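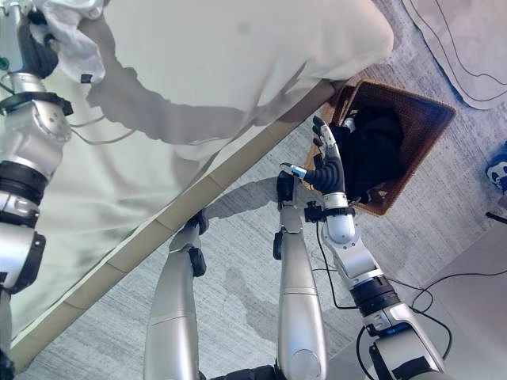 Roel Groen 这次在 Loltbridge 唱几场？

只唱一场，时间是1月21日星期日晚上。巡演行程里没有第二场，官方至今也没有宣布加场。如果加场，消息会先发在 Nestside 会员信里，第二天再在公开页面更新。

场馆能坐多少人？

这次开放2558个座位，全部对号入座，没有站席。舞台两侧有几排座位视线受阻，售票页上标了“视线受限”，价格低一档。买之前请看清楚，入场后不能以看不到侧屏为由要求换座。

演出多长时间？

正场90分钟，没有中场休息，不含暖场嘉宾和返场。暖场嘉宾的名字由主办方公布，我们拿不到提前的消息，请不要写信来问。返场唱什么、唱几首，每一站都不一样。

歌单会提前公布吗？

不会。巡演前几站的歌单网上可以查到，不想被剧透的会员请绕开论坛里标了“歌单”的帖子。发帖时标题里不要写歌名，版主看到会直接改标题，不另行通知。

购票

票在哪里买？

票务由 Stometti 独家负责。Nestside 不卖票，也没有委托任何个人代购。凡是自称“Nestside 内部票”的，一律不要付款。

会员有优先购票吗？

有。有效会员在公开发售前一天可以用优先码购票。优先码通过电子邮件发送，每个码只能用一次，最多买3张。没收到的话先翻垃圾邮件，再到“我的账户”页面查看，那里显示的码和邮件里是同一个。

优先码能转给朋友用吗？

不能。优先码和会员账户绑定，付款时 Stometti 会核对登记的邮箱。邮箱对不上，订单会在付款前被退回，码本身不会作废，改用正确的邮箱重新登录就可以继续。

优先购票能保证买到吗？

优先码只是让您早一天进入购票页面，库存有限，卖完为止。优先场没有买到的会员可以参加公开发售，两次购票的张数合并计算，超过上限的订单会被取消并原路退款。

买了票去不了怎么办？

可以在 Stometti 的官方转让页面挂出，只能按票面价转让，手续费由卖方承担。转让页面在演出前一天中午关闭，之后就没有办法处理了。论坛里有一个“求票与让票”版块，只允许贴官方转让链接，加价的帖子会删，重复发的会封号。

票上的名字写错了可以改吗？

错别字、姓和名颠倒这类问题，请联系 Stometti 客服，一般几个工作日内改好。换成另一个人的名字属于转让，走上一条的流程。

会员

加入 Nestside 要交钱吗？

基础会员免费，能看论坛、收会员信。年费会员多出优先购票、会员刊物和签售抽签资格。费用在注册页上写着，按年收，不自动续费，到期前会发一封提醒邮件。

Nestside 是官方歌迷会吗？

Nestside 是唱片公司 Van den Broek 认可的歌迷会，日常由歌迷自己打理。演出日期、新唱片、电视节目这些消息，我们等公司确认以后才发。Roel Groen 本人偶尔会看论坛，但没有注册账号，凡是以他名义加好友、发私信的都是假冒，请截图举报。

可以通过你们给 Roel Groen 转信或者礼物吗？

信可以，请寄到 Van den Broek 的歌迷信箱，地址登录后可见。食品、活物、现金和贵重物品不收，寄来的会退回，运费到付。回信不保证，回得也慢，有人等了大半年才收到一张签名卡。

能不能帮忙约他录一段生日祝福？

做不到。这类请求每个星期都有，我们没有渠道，公司也不接。

忘了密码，注册邮箱也不用了，怎么找回账户？

写信到会员支持，提供会员号、注册时的姓名，以及最近一次付款的凭证。基础会员没有付款记录，请直接重新注册，旧账户里的发帖记录不能合并。

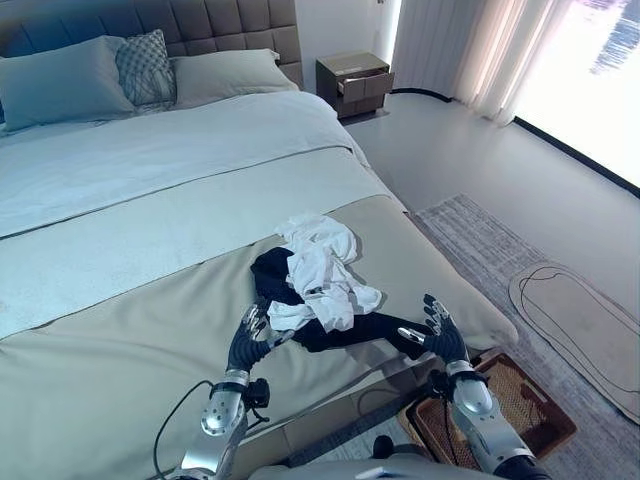 唱片与周边

新专辑什么时候发？

Van den Broek 公布的时间是2月，具体哪一天还没有定。数字版和 CD 同日发行，黑胶要晚一些，工厂排期出来以后会写进会员信。

限量黑胶有多少张？

压制2000张，每张有手写编号，不能挑号。预订页面由 Van den Broek 管理，Nestside 会员没有折扣，也没有专门留出来的数量。卖完以后会不会再压普通版，公司目前没有答复。

限量黑胶和 CD 的曲目一样吗？

曲目相同，顺序有一处调换，原因是黑胶两面的时长要平衡。黑胶附歌词折页，CD 附的是小册子，里面的照片不一样。

演出现场卖周边吗？

卖。摊位在一楼大厅，开门时就营业，散场后再开半个小时。现场只收银行卡。T 恤尺码偏小，以前几站的会员反映要买大一号。海报没有纸筒，怕折的请自己带。

在网店买的衣服能换尺码吗？

没穿过、吊牌还在的，收到后两周内可以换一次。换货的运费由买方付，发错货的除外。签名商品不退不换。

现场签名的东西怎么看真假？

网店出售的签名商品都附一张带编号的卡片，编号可以在网店查询。二手市场上的签名我们不做鉴定，发图来问也只能回同样的话。

演出当天

几点开门？

开门时间印在票上，以票面为准。大厅先开，观众席稍晚一些才放人。全场对号入座，没有必要提前排队，前几年有人清早就到门口，天气又冷，场馆方面也很为难。

迟到了还能进场吗？

能进，但要等两首歌之间由工作人员带位。开场第一首歌期间不放人。

可以拍照录像吗？

手机拍照可以，不能开闪光灯。可换镜头的相机、平板电脑和自拍杆不能带进观众席，需要存在寄存处。录像方面主办方的说法是“短片可以，全程不行”，现场由工作人员判断，请配合。

包多大可以带进去？

A4 纸大小以内的包可以随身带，超过的一律寄存，寄存收费。寄存处散场后人很多，赶末班车的话尽量别带大包。

小孩能进吗？

可以，每人一张票，包括坐在大人腿上的幼儿。音量比较大，带孩子的请自备隔音耳罩，场馆不提供。

轮椅席位怎么订？

轮椅席位和陪同席位不在网上卖，请打 Stometti 的无障碍服务电话。陪同席免费一张。轮椅入口在大楼西侧，和正门不在一起，从停车场过来有坡道。

散场后可以在后门等签名吗？

那条路是公共道路，谁都可以站，但 Roel Groen 演出后不一定从那里走，也不保证会停下来。附近有住户，请不要喊叫，也不要堵住车道。去年有一站因为围的人太多，他直接上车离开了。

从外地来怎么走？

Loltbridge 火车站到场馆步行可达，出站后跟着剧院的指示牌走。周日晚上末班车比平日早，请提前查好时刻表。论坛的“拼车与住宿”版块里有会员自发组织的拼车，费用和安全由参加的人自己商量，Nestside 不参与安排。

演出取消或者改期怎么办？

改期的话原票有效，新日期去不了可以申请退款，期限会在通知里写明。取消则全额退票款，退回原付款账户，不需要自己申请。交通和住宿费用主办方不赔，订房间时最好选可以免费取消的。

还有问题找谁？

票的问题找 Stometti，唱片和网店订单找 Van den Broek，会员账户和论坛的问题写给 Nestside 会员支持。来信请写上会员号，一个问题发一封就够了，重复来信会排到后面。演出当天信箱没有人值守，急事请找场馆大厅的服务台。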